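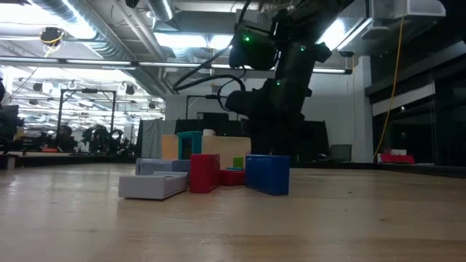 Keeping a Household Inventory: Notes After Seven Months

July 29, 2020

In January I began a written inventory of the contents of my home. The immediate cause was a letter from my insurer, which asked me to confirm the value of my possessions before the policy was renewed. I had entered the same figure on that form for years without checking it. When I sat down to justify the figure, I found that I could not.

The present entry sets out how the inventory was made, which parts of the method I would keep, and which I have since dropped. It is written for readers who rent or own a home of ordinary size. Collectors and people who run a business from home will need more than is offered on this page.

Scope

The first decision concerned what to leave out. Food, cleaning supplies, and anything due to be thrown away within the year were excluded from the start. Clothing was entered by type and not by item, with the exception of two winter coats and a suit. Books were entered by the shelf, apart from a small number that would be difficult to replace.

Everything else received a line of its own. The list now stands at 617 entries. Sets that are stored and used together, such as cutlery, board games, and children's blocks, were given a single entry each. I had at first listed the contents of such sets separately and gave this up after one afternoon in the hall closet.

Each entry contains the following:

Name of the item, in plain words
Room and place of storage
Year of purchase, if known
Price paid, or a fair estimate marked with the letter E
Location of the receipt

The letter E appears far more often than I would like. Receipts from the Pendus furniture store, where most of the larger pieces were bought, were printed on thermal paper and have faded past reading. The store was able to reissue those from the last three years on request. The older ones are gone. 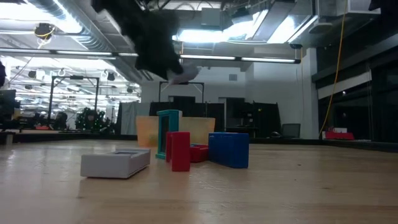
Choice of Tools

I tested two programs before settling on a third arrangement. Endeo was pleasant to use and offered a good search function, but its export file placed the room and the price in the same column, and correcting this by hand took most of an evening. Toft had a sounder structure. It also required an account and a monthly fee, which seemed excessive for a list that is changed a few times a year.

The inventory is therefore kept in an ordinary spreadsheet, with one tab per room. A printed copy is held in a folder at my sister's house. The electronic copy is stored in two places, and the date of the last change is written in the top row of each tab. I recommend this last habit strongly – in March I spent an hour updating an old version without noticing.

Order of Work

The rooms were taken from smallest to largest. The bathroom was completed in one sitting and the kitchen in three. The storage room in the basement took longer than the rest of the home combined, in part because I stopped to repair the shelving, and in part because I opened a box of letters that I had not read in twenty years. That box is entered as one line with no value.

Sigrún Brøndum, who worked for many years as a claims adjuster and who kindly read an early draft of the list, advised me to work clockwise from the door in every room and to finish each wall before moving on. I had been going from object to object as they caught my attention, and had missed an entire cabinet in the dining room. Her other advice was to enter curtains, rugs, and light fixtures first, as these are the things people most often leave off a claim.

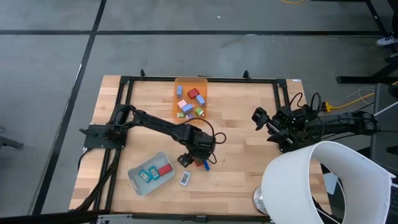
Storage Containers

The work led to a certain amount of reorganization. Loose items were moved into lidded boxes from the Siltoseck range, which stack well and accept a paper label on the short side. The labels carry the number of the corresponding line in the spreadsheet. I do not recommend the smallest size in the range. The lid is stiff, and the label does not lie flat.

Result

The revised value came to well above the figure I had been giving, chiefly on account of kitchen equipment and tools. The insurer accepted the list without further questions and adjusted the premium by a modest amount. The reply took four weeks to arrive.

I intend to review the inventory each January, when the policy papers are sent out. New purchases over the course of the year go on a sheet of paper inside the kitchen cupboard door and are transferred in one session. There are nine waiting at present, including a kettle, a desk lamp, and the replacement for the garden hose.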